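# El Witutari de Dromport

El formulario para solicitar la inscripción de una fiesta en el registro provincial consta de 12 apartados. El séptimo se titula «Origen y antigüedad» y dispone de un recuadro de seis líneas. Anastasia Kontogiannis llevaba tres días sin escribir en él.

Los demás apartados estaban completos. La denominación era Witutari, sin variantes gráficas. El ámbito, el casco urbano de Dromport y el barrio de las salinas. La fecha, la última noche de agosto. En la descripción constaba que cada casa saca a la puerta un plato hondo con agua, sal y una hoja de laurel, que los niños cambian de sitio las hojas de unos platos a otros sin ser vistos, y que a medianoche los adultos vierten el agua en la calzada, de espaldas. Se come pan de higos. No hay misa ni procesión. No hay música, salvo la de los bares.

El apartado cinco pedía una estimación de la participación. El padrón municipal daba 3170 habitantes. Kontogiannis había contado los platos el verano anterior, calle por calle, con un plano plastificado y un rotulador: 400 exactos, cifra que le resultó incómoda por lo redonda y que la obligó a repetir el recorrido en sentido inverso. Volvieron a salir 400. Lo hizo constar en una nota al pie.

El problema del apartado siete era de método. Existían tres explicaciones del nombre y ninguna se apoyaba en un documento. La primera, que repetía la escuela en sus hojas de actividades, derivaba Witutari de una palabra de marineros del norte que significaría «agua devuelta». Kontogiannis había consultado cuatro diccionarios y a dos profesores de lenguas nórdicas. No existía tal palabra. La segunda atribuía la fiesta a una epidemia de fiebres. El archivo parroquial registraba fiebres casi todos los años, de modo que la hipótesis no se podía refutar y tampoco servía. La tercera la sostenía únicamente Evdokia Sarantis, de ochenta y un años, antigua empleada de los almacenes Stando, y consistía en una frase: el Witutari lo trajo una caja.

Kontogiannis la había anotado en su momento en el cuaderno de campo con la abreviatura «s. c.», sin contrastar.

Fue a verla a las cinco de la tarde. Sarantis vivía en un segundo piso de la calle de la Lonja, con el balcón orientado al muelle. Preparó café y lo sirvió en vasos. La grabadora se puso en la mesa, entre el azucarero y un montón de recibos sujetos con una pinza.

– Empiece por la caja – dijo Kontogiannis.

– Era de cartón. Venía en el barco de los martes, no, eso era antes. Venía con el género de verano. Platos.

– ¿Qué clase de platos?

– Hondos. Blancos, con el filo azul. El almacén había pedido doce docenas y mandaron muchas más. El señor Nikolaidis escribió para devolverlas y le contestaron que el porte corría de su cuenta. Así que se quedó con ellos.

Kontogiannis preguntó por el año. Sarantis lo calculó a partir del nacimiento de un sobrino y de la avería de la grúa grande, y ambos cálculos diferían en dos años. Se anotaron los dos.

Según la declaración, Nikolaidis, encargado de los almacenes, no consiguió vender los platos en junio ni en julio. En agosto mandó colocar una pila en el escaparate con un cartel. El texto del cartel lo redactó él mismo en la trastienda, con Sarantis delante, y decía que la última noche del mes era costumbre sacar a la puerta un plato con agua y sal para que el calor se marchara de la casa. Añadió el laurel después, porque en el almacén también había laurel.

– ¿Era costumbre?

– No.

– ¿En ningún sitio? ¿En el pueblo de su familia, quizá?

– Se lo pregunté yo entonces. Me dijo que seguro que en algún sitio lo hacían.

La palabra, prosiguió, estaba estampada en el costado de las cajas. Nikolaidis creyó que era el nombre del modelo y la puso en el cartel con letras grandes. Sarantis creía que era el nombre de la fábrica. Había también un número debajo, que no recordaba.

Se vendieron todos los platos en nueve días.
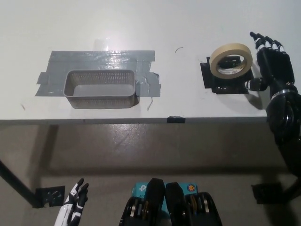

*Última modificación de esta página: agosto, 18:40 h*

Kontogiannis detuvo la grabadora, comprobó que el archivo se había guardado y volvió a ponerla en marcha. Preguntó por el primer año. Era lo que más le interesaba desde el punto de vista técnico, ya que la bibliografía sobre fiestas de origen comercial suele documentar bien la campaña y mal la adopción. Se sabe quién imprimió el cartel. No se sabe quién fue el primero en sacar el plato.

Sarantis lo sabía. Enumeró las casas de la calle de la Lonja por orden, desde la esquina del varadero: los del estanco, las dos hermanas, el práctico del puerto, la viuda del práctico anterior. En su propia casa el plato lo sacó la madre, que estaba al corriente de todo porque la hija se lo había contado durante la cena.

– ¿Y lo sacó igualmente?

– Hacía mucho calor.

Lo de los niños y las hojas no figuraba en el cartel. Empezó el segundo año, o el tercero. Lo de verter el agua de espaldas tampoco. Alguien lo haría así para no mojarse los zapatos, supuso Sarantis, y los demás pensarían que era obligatorio. El pan de higos era de antes, se comía todo el mes y no tenía nada que ver.

– ¿Nikolaidis lo contó alguna vez?

– Al principio se reía. Luego dejó de reírse. El último verano que estuvo al frente del almacén, una clienta le explicó en el mostrador que su abuela ya sacaba el plato de niña. Él le dio la razón y le cobró el laurel.

– Eso pudo decirlo por cortesía.

– No lo sé. Él también lo sacaba, en su casa, con las persianas bajadas. Se veía desde aquí.

Kontogiannis pidió ver alguno de los platos originales. Sarantis abrió el aparador y extrajo uno. Tenía el filo azul gastado en una cuarta parte del contorno y una laña antigua en la base. Por debajo no llevaba marca alguna. Medía 22 centímetros de diámetro. Se tomaron tres fotografías con escala, una de ellas del reverso, y se asignó al objeto un número provisional.

– ¿Conserva alguna caja?

– ¿Quién guarda una caja?

La entrevista duró 38 minutos netos. Kontogiannis transcribió el audio esa misma noche en la pensión, con la ventana abierta, y señaló entre corchetes las pausas de más de tres segundos. Había once. La más larga seguía a la pregunta sobre la madre.

Al día siguiente solicitó acceso a la documentación de Stando. Los almacenes habían cerrado y sus libros estaban depositados en la cámara de comercio, en un armario metálico sin inventariar. Dedicó a la consulta una mañana completa. Los libros de entrada de mercancía estaban en orden hasta un determinado mes de mayo y se reanudaban en octubre. Entre ambos faltaba un tomo. En el lomo del siguiente, alguien había corregido la numeración a lápiz para que la serie pareciera continua.

Encontró, en cambio, el libro de gastos menores. En una línea de agosto, con letra inclinada, se leía: «cartulina, una; tinta; cinta para el escaparate». El importe era insignificante. No se indicaba para qué era la cartulina.

A efectos del registro, aquello no bastaba. El manual de cumplimentación distinguía entre origen documentado, origen atribuido y origen inmemorial. Para declarar el primero se exigía al menos una fuente escrita coetánea que mencionase la fiesta por su nombre. Para el segundo, dos testimonios orales independientes. Kontogiannis tenía un testimonio y una cartulina.

El inmemorial no requería ninguna prueba.

Llamó a la oficina provincial para consultar si el apartado podía dejarse en blanco. Le respondieron que el sistema no admitía el envío con campos vacíos. Preguntó si podía adjuntar la transcripción como anexo. Podía, siempre que en el recuadro figurase una de las tres categorías, y se le recordó que el plazo terminaba con el mes.

Regresó a la calle de la Lonja la última noche de agosto, pasadas las diez. El plato de filo azul estaba en el portal, sobre el segundo escalón, con dos hojas de laurel. Sarantis ocupaba una silla junto a la puerta y vigilaba la acera de enfrente.

– Tiene dos hojas – observó Kontogiannis.

– Me faltaba una y me han traído dos. El del estanco no tiene ninguna. Ya vendrán.

– Tengo que poner una categoría esta noche.

– ¿Cuáles hay?

Se las leyó desde el teléfono, con sus definiciones. Sarantis pidió que le repitiera la tercera.

– Inmemorial es que no se acuerda nadie – dijo.

– Es la definición jurídica, más o menos.

– Pues yo me acuerdo.

– Lo sé. Está grabado.

Tres niños doblaron la esquina del varadero pegados a la pared. Al ver a las dos mujeres se pararon. Sarantis giró la silla hacia el portal, con cierto ruido de patas, y permaneció de espaldas a la calle hasta que cesaron los pasos. Kontogiannis se volvió también. Cuando miró de nuevo, en el plato quedaba una hoja.

A medianoche le tocó verter el agua, por petición de la dueña de la casa, a quien le dolía el hombro. La temperatura en el termómetro de la farmacia era de veintinueve grados. Lo hizo de espaldas, con el plato a la altura de la cadera, y se mojó el talón izquierdo.

El expediente se había enviado a las 23:52. En el apartado siete constaba: «Origen atribuido. Un testimonio. Véase anexo. El segundo testimonio se aportará en fase de subsanación». El sistema lo admitió y generó un justificante de dos páginas.

El requerimiento de subsanación llegó en noviembre. Concedía diez días hábiles para identificar al segundo testigo, con nombre, domicilio y año de la primera noche que recordase. Kontogiannis escribió su propio nombre, la dirección de la pensión y el año en curso.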